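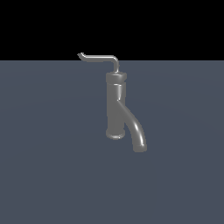
The town of Emis cut its household water use through November without a single fine. Its 222 guesthouses were asked to repair leaks first.

Print | E-mail this article

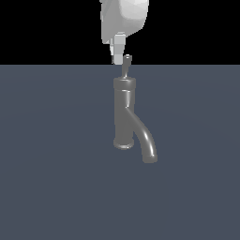 Older buildings presented the greatest difficulty. Many still rely on an upright faucet with a single spout, for which parts are scarce.

3 comments | 52 shares
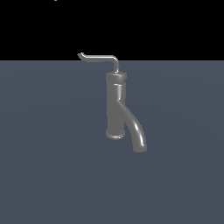 Page 52

"Owners wanted clear guidance," said Firdevs Sezer of the water office. Repair visits were offered at no charge.

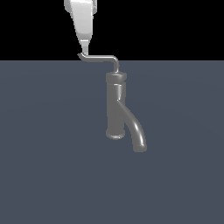
WATER & TOWNS

The neighboring district of Ninh will adopt the same program next year.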